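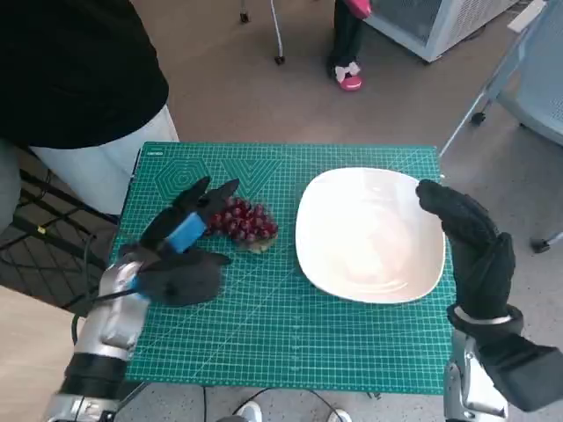
FOR IMMEDIATE RELEASE
Fosta, 17/05/2024

Hekness brings out the Arthur, a big white plate for fruit, cheese and everything else you put in the middle of the table

Hi from the Hekness shop! I usually keep these releases short, but I've been waiting since December to write this one, so please bear with me. Our new serving plate is ready. It's called the Arthur, it goes on sale today in our store and on our website, and I'm much too excited about it.

So what is it? A large white rectangle with rounded corners, glazed, with a rim that comes up just a little at the edge. I wanted a plate you could set a whole bunch of grapes on without any of them rolling onto the floor, and I wanted it plain enough that dark red grapes would be the thing people noticed. (I tried green grapes too. They're fine. The red ones look better and I'm sticking to that.)

The Arthur was made for us by Prurano, the same workshop that does our soup bowls, and they were very patient with me. We went through 12 versions of the rim. The early ones were too tall and made it awkward to pick up a slice of anything, and one was so flat that a cherry tomato went straight over the side and under the fridge. The one we settled on is low and smooth, and you can get a cloth along it in one go when you're cleaning up.

A lot of the sizing got done on a green cutting mat, the kind with a white grid for quilting and paper crafts. If you're planning a party table I really recommend borrowing one! Put your plate down on the grid, put your fruit next to it, and you can see right away whether the two are going to fit together or whether you need to go and find a second plate. Grapes take up more room than you think, especially if you leave them on the stem, and I always leave them on the stem. 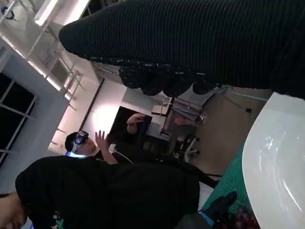
One of our newsletter readers wrote in to ask if we'd thought about a darker color, because white shows every drip of juice and she has three kids who eat berries by the handful. Fair point! We did think about it, and a dark one may come later, but for now it's white only. I've had beets, blackberries and a truly awful amount of mustard on mine and it has all come off with dish soap and warm water.

The first batch is 831 plates. Of those, 384 are already spoken for by people on our waiting list (thank you, thank you, your boxes go out first), and the rest are open to anybody. We're also keeping 159 gift boxes at the Fosta store with a linen towel tucked in, and those won't be sold online, so if you want one you'll have to come and see us.

A few things people keep asking me at the counter: yes, it can go in the dishwasher. No, please don't put it under the broiler. It does stack, but put a paper towel between two of them if they're going to sit in a cupboard for a while. And it isn't part of a set yet, though I have a small matching dish on my desk that I'm not supposed to talk about.

Stores that would like to carry the Arthur, and writers who would like one to try out at home, can reach us through the contact page on the Hekness website. Tell us what you plan to serve on it, too. I read all of those.

About Hekness
Hekness is a small kitchen and table shop in Fosta. We sell plates, bowls, linens and serving pieces in our store and online.

###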